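The deposit nobody collects

A former packaging buyer on bottle returns, recycled plastic and the sums that don't add up

10 September 2023

She spent most of her working life buying plastic bottles by the lorryload, and she does not trust a word written on the side of one. "Recyclable," she reads aloud from the back of the mineral water I've brought with me. "So is a sofa, if you've got all afternoon."

We are in her kitchen, with the door open on to a yard full of tomato plants. She asked not to be named, as she still does the odd bit of paid advice for firms in the trade. Her last full-time post was at Partanen, a drinks bottler, where she bought bottles, caps and labels, and where for a while she sat in on planning for a return scheme called Cletari. Shoppers would pay a small deposit on each bottle and get it back at a machine in the shop. It ran as a trial in one town and was then quietly put away.

I had come expecting her to defend it. She doesn't, quite.

"I think deposits can work. I think that one was built to be talked about," she says. "The launch had balloons. The machine was at the back of the car park, and it shut at five."

The figure used in the publicity was 90 per cent of bottles returned. She says she asked several times what it was 90 per cent of, and the reply changed with each meeting. In the end she got hold of the sheets for one week in May. For every 1,000 bottles sold under the scheme, 673 had come back through the machine. Of those, 587 went on to the sorting firm. The rest had been turned down because they were crushed, or still had drink in them, or the barcode wouldn't read.

"So where's your 90?" she says. "I'm not calling anyone a liar. Somebody had a target and somebody else had a spreadsheet."

I put it to her that 587 bottles in every 1,000 is still a good many bottles kept out of hedges. She gives me a long look.

"Were they in hedges before, though? That's what I'd want to know. Most of those people already had a bin at home for plastics, and it was emptied every fortnight. What we did was take bottles out of one lorry and put them into another, and charge people for the pleasure until they brought them back. You might get cleaner plastic that way. You might. I'd like to see it shown before I clapped."

She is just as hard on the ordinary household bin. Her view is that most of us have no idea what happens after the lid comes down, and that the firms involved have no great wish to tell us.

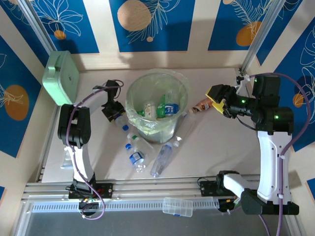
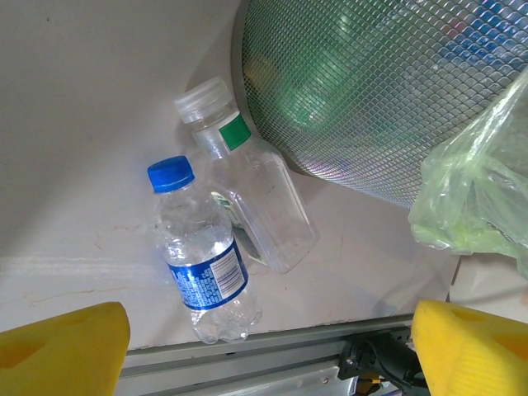
Plastic drinks bottles, some with their labels still on.

Labels are a sore point. At Partanen she pushed for smaller ones, and lost. The sales side wanted a wide wrap with room for a mountain. "I said, it's water, they can see that it's water. But the label is the whole product, you see. Take it off and you couldn't tell ours from anybody's."

Caps she feels more kindly towards. They are made from a different plastic from the bottle, and she says the two come apart easily enough once the whole lot has been shredded, as one floats and the other sinks. For years people were told to take the caps off. Then they were told to leave them on. She thinks the second advice is better, and that the change was so badly explained that half the country is still doing the first. I admit that I am one of them.

What about bottles made from old bottles? She had dealings with a supplier called Tarari, which sold her recycled pellets at a price well above new ones. She liked the people and had no complaint about the stuff. Her quarrel was with what her own side did next.

"We put a fifth of it into one size of one line, and then the leaf went on every bottle in the advert. A little green leaf. I asked who had signed off the leaf and was told it was decoration."

Was it a fifth, I ask, or could it have been more by the time she left? She says it may have been. She'd had enough of asking by then.

There is something a bit too comfortable about all this, and I tell her so. She drew a salary from the business for years, and she bought the bottles. It is easy to see through things once the pension has started.

"That's fair," she says. She gets up to fill the kettle and for a moment I think that's all I'll get. "I wrote memos. I was rather proud of my memos. I don't believe one of them stopped a single bottle being made."

A consultancy, Brevier, was later asked to look at why the trial had not been carried on. She was interviewed for an hour, and never saw the report. I haven't been able to see it either, so her account of the numbers stands on its own here, and readers should treat it with the same care she would.

Her own habits are plain. She drinks from the tap and keeps one steel flask, dented, which she has had since before Partanen. She rinses what plastic she does end up with and puts it in the bin, caps on, without much faith.

"I'm told it goes somewhere," she says, and asks if I want milk.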